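Home › Gallery › The Great Sports Closet Sort

The Great Sports Closet Sort

Birthe Overgaard came back from a storage workshop in September with a system. Everything in the sports closet at Netton Hall would live in a bin, every bin would have a home, and we would never again dig through a pile of nets to find something to hit. I have heard this before. In my years here we have had the hooks, the mesh bags and the rolling rack, which rolled away to the dance group and never came home.

Still, I said I would help, and I said I would put up a page about it. Birthe wanted "before and after." I am not convinced we have reached an after, so call it a gallery of the middle.

The plan, as printed and taped inside the closet door:

1. Take everything out.
2. Put like with like.
3. Throw away what is broken.
4. One kind of thing per bin.

Step 3 is where I part ways with it. Broken according to who? Lungile Lekota will play with a shuttlecock that most people would sweep up, and he wins with it. Birthe allowed him a "second best" bin, so we were already one bin over the plan before lunch.

Then there was the matter of what the bins cost. The Kalska ones she first picked were 45 dollars each, and I asked whether a cardboard box had done something to offend her. We ended up with plainer ones. They stack, I'll give them that. The lids are sold separately and so far we own no lids.

On to the pictures. Bin first, then some of the badminton stuff.

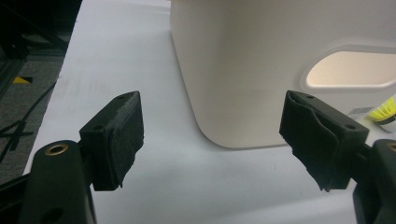 An off-white plastic bin up on the white table. It has a handle opening in the front, which I expect small things to find their way out of.
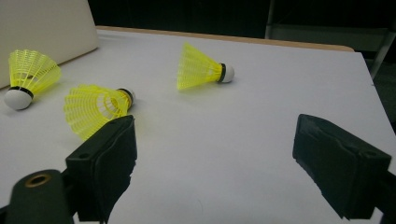

Three of the yellow shuttlecocks, the mesh-skirted kind with the black band. Lungile has opinions on these. I think they fly like thrown socks.

We did count the shuttlecocks, on Birthe's orders. The list on the door had claimed 149. We got to 100 and I asked for a recount, which came out the same. The missing ones are in the rafters, in people's cars, or were never there to begin with. My money is on the last one, as that list was typed by whoever wanted the budget that year.

Rackets are not done. They don't fit the bins, a thing I raised early and which was written down as "noted." For now they lean in the corner where they have always leaned. Birthe is looking at a wall rail from Tridemach that holds 30. I would like to see it hold one through a youth evening first.

Labels go on next. She wants printed ones and I want masking tape, and we have agreed to try both on different shelves and see which is still readable by spring. If you borrow anything in the meantime, put it back in the bin you got it from, even if you think the bin is wrong. Complaints about the second best bin go to Lungile.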